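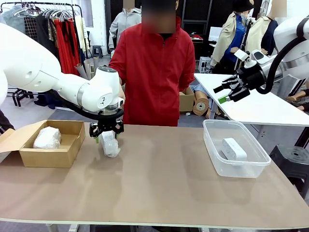

Print | E-mail

Ombridge put its parcel rate up again on Wednesday. The notice says "improved handling." I've read it twice and can't find what got improved.

Sending one mug to my sister used to be the cheap part of the present. Now the postage costs more than the mug.

Zoia Polishchuk says switch to Willems. I tried Willems in May. The quote was lower – then came a fuel fee, a rural fee and a "peak" fee. In May!

They also promise $200 of cover on every parcel. Read the terms. Glass and ceramics are out, and you get 48 hours to report damage, with photos of all the packing.

Skukgate has a chart showing most claims are paid. Most of which claims? The ones they accepted for review, per the footnote.

Maybe there's a good carrier out there. If you've had a broken plate paid for in full, show me the letter and I'll take it all back.

Print | E-mail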